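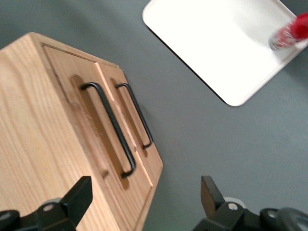 # Schranktüren aus hellem Holz: Fett und graue Ränder an den Griffen, wie reinigen?

**Frage**

Hallo zusammen,

wir haben in der Küche einen zweitürigen Schrank aus hellem Holz, nicht lackiert, mit zwei schwarzen Metallgriffen in der Mitte. Gekauft im August bei Lidarham, die Serie heißt Farkura. Laut Beipackzettel ist die Oberfläche »natur«, mehr steht da nicht.

Hinter den Griffen sind längliche Mulden ins Holz gefräst, damit man mit den Fingern hinter den Bügel kommt. Genau da fasst jeder hin, oft mit Fett oder Teig an den Händen. Mit dem Finger spürt man inzwischen einen klebrigen Film, und wenn ich mit Küchenpapier durchgehe, kommt es grau wieder heraus. Mit Spülmittel und Schwamm wird es kurz besser, danach fühlt sich das Holz rau an.

Meine Fragen:

- Womit bekomme ich das Fett heraus, ohne dass Flecken bleiben?
- Muss ich die Griffe dafür abschrauben?
- Ölen oder wachsen, damit es nicht gleich wieder passiert?

Den Schrank ganz abschleifen möchte ich nicht.

---

**Antwort 1** (als hilfreich markiert, 14 Stimmen)

Zuerst prüfen, ob das Holz geölt oder ganz roh ist. Einen Tropfen Wasser an eine Stelle setzen, die man nicht sieht, am besten innen an der Tür. Bleibt er stehen, ist Öl oder Wachs drauf. Zieht er schnell ein und wird dunkel, ist es roh oder die Behandlung ist verbraucht.

Zum Reinigen:

1. Griffe abschrauben. Bei den meisten Türen sitzen die Schrauben innen, das sind zwei pro Griff. Man kommt sonst nicht sauber in die Mulde. Schrauben aufheben und nicht mit anderen mischen, die Länge passt zur Türstärke.
2. Holzseife in lauwarmem Wasser lösen und mit einem gut ausgewrungenen Tuch in Faserrichtung wischen. Für die Mulden eine alte, weiche Zahnbürste.
3. Mit klarem Wasser nachwischen, wieder nur nebelfeucht, und über Nacht trocknen lassen.
4. Wenn es sich danach rau anfühlt, haben sich Fasern aufgestellt. Mit Korn 240 von Hand leicht darübergehen, in den Mulden das Papier um einen Rundstab wickeln.
5. Hartwachsöl dünn auftragen, nach 15 Minuten den Überstand abnehmen. Am nächsten Tag noch einmal.

Wichtig ist, die ganze Türfront zu ölen und nicht nur die Mulde, sonst sieht man den Rand. Helles Holz wird durch Öl etwas dunkler und gelblicher. Wer das nicht will, nimmt ein Öl mit Weißpigment — vorher innen testen.

Ölgetränkte Lappen nicht zusammengeknüllt in den Müll werfen, die können sich selbst entzünden. Ausgebreitet draußen trocknen lassen.

---

**Antwort 2** (3 Stimmen)

Ich nehme Folari Küchenreiniger, aufsprühen und abwischen, geht einwandfrei. Griffe habe ich nie abgeschraubt.

> Kommentar: Auf unlackiertem Holz wäre ich mit Fettlösern zum Sprühen vorsichtig. Bei mir sind davon helle Flecken geblieben.

---

**Antwort 3** (5 Stimmen)

Ergänzung zu Antwort 1: Gegen alte Fettstellen hilft vor der Seife manchmal Tonerde oder Heilerde aus der Drogerie. Mit wenig Wasser zu einem Brei rühren, in die Mulde streichen, trocknen lassen, ausbürsten. Eventuell zweimal.

Die schwarzen Griffe nur feucht abwischen und trockenreiben. Scheuermilch macht auf matten Flächen glänzende Stellen, die gehen nicht mehr weg.

---

**Nachtrag der Fragestellerin, 7. Dezember 2021**

Der Tropfen war sofort eingezogen. Erst Heilerde, dann Holzseife, danach geschliffen und zweimal geölt (Hartwachsöl von Oddsson, farblos). Die Mulden sind sauber, nur links unten ist ein Schatten geblieben, damit kann ich leben. Die Schrauben waren innen, wie beschrieben.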